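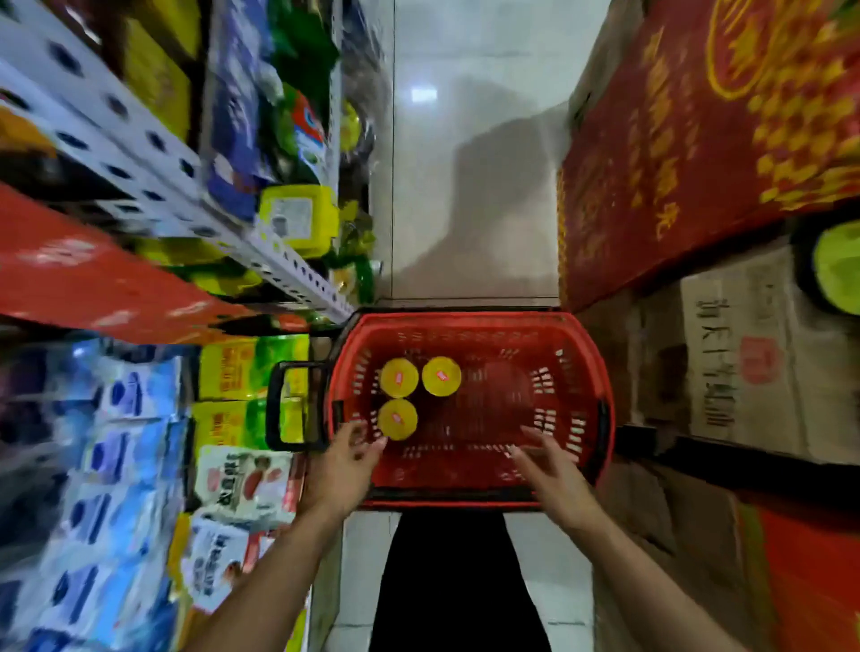
Stocking up for November

I do one big sauce shop before the cold sets in, and this year I dragged it out to some 30 minutes in a very small store. Seul-gi had sent me a list (long!) and I mostly stuck to it. Red basket, narrow aisles, lots of shuffling sideways.

The yellow lids went in early - I can never leave those alone.

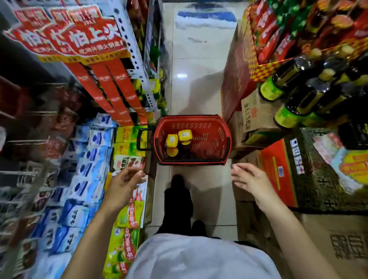

And then there are the snack packets, which hang right at hand height, so of course I reach for them every single time. Rostam says I shop like a kid.

Dark bottles next, for braising and dumplings.
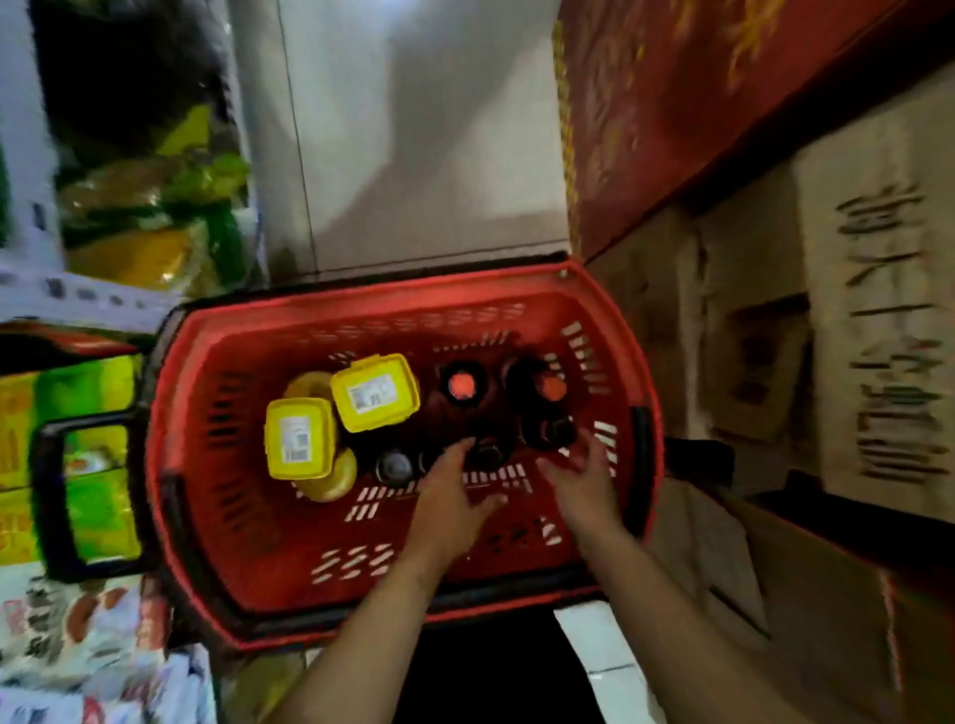 Yellow lids on the left, dark bottles on the right.

I saved my favorite shelves for last, the ones with the giant jugs up top and row after row of dark jars underneath.
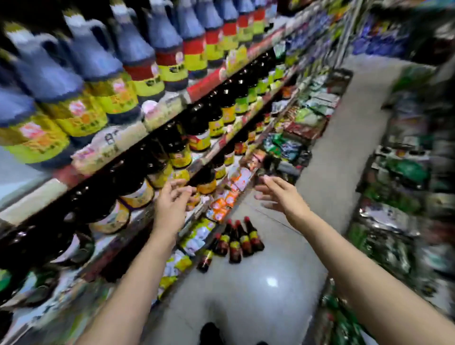 More from the kitchen

Braised eggplant, and Glória's noodles - pictures coming soon!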